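# Resurfacing a painted cabinet top, part 2: cleaning and keying

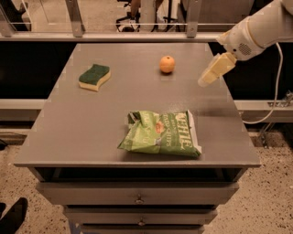 *Grey cabinet, top still scuffed. Sponge at left, lunch at right.*

Part 1 dealt with working out what the existing finish was. I settled on an old solvent-based enamel over an unknown primer, mainly because methylated spirits on a cotton bud lifted no colour after a full minute. A water-based acrylic would normally soften under that. Rūta Baranauskienė wrote in to point out that a well-cured two-pack will pass the same test, and she is right. It makes no difference to the prep, so I have left the earlier post as it stands.

## Washing

Wash before sanding. Sanding a greasy surface pushes the grease into the scratches, and the new coat fisheyes over it a week later when you have packed everything away.

I used sugar soap at the label dilution, worked in with the scouring side of a kitchen sponge, then two rinses with clean water. Change the rinse water between passes. The second bucket on this job came out nearly as grey as the first - mostly chalked paint, going by the colour of the residue once it settled.

Silicone polish is the exception. Sugar soap does very little to it. If water beads on the surface after the second rinse, wipe down with a wax and grease remover and a lint-free cloth, one direction only, turning the cloth each stroke. I use the Provau one because the local shop stocks it. Any panel wipe sold for automotive work should do.

## Keying

The aim is a uniform matt scratch pattern with no gloss islands. On a flat top I start at 180 grit on a cork block, go over the lot at 240, and stop there. Going finer is a waste of paper under a high-build primer and can reduce adhesion.

Notes from this one:

- Edges cut through first. Take two light passes by hand and leave the block out of it.
- Low spots show as shiny patches under a raking light. Mark them in pencil and fill them later.
- Vacuum, then tack cloth. Compressed air just moves the dust to the walls.
- If the paint could predate the lead limits, test it before any dry sanding. Mine was negative.

Total sanding time was 54 minutes, including 5 lost to finding the good block.

## Primer

I have two candidates. Proninell bonding primer is water-based, recoats the same afternoon, and sands to powder. Jotovach is an alkyd, needs overnight, and stinks, but it levels better off a brush and blocks stains. The offcut trials were done in January, in heat, so the water-based product had a bad time of it and dragged on the lap marks. I intend to repeat the test now that the shed is cooler.

Film build matters more than brand on a worktop. I measured 370 microns of wet film across three coats on the alkyd panel, with a comb gauge after each coat and the readings added together. Dry film is a good deal less, depending on volume solids, and the data sheet gives the figure.

## Still open

I haven't settled on the topcoat. A floor enamel would outlast furniture paint by years, although the colour range is dismal and the minimum tin is four litres. Part 3 will have the repeat primer panels and the cross-hatch results.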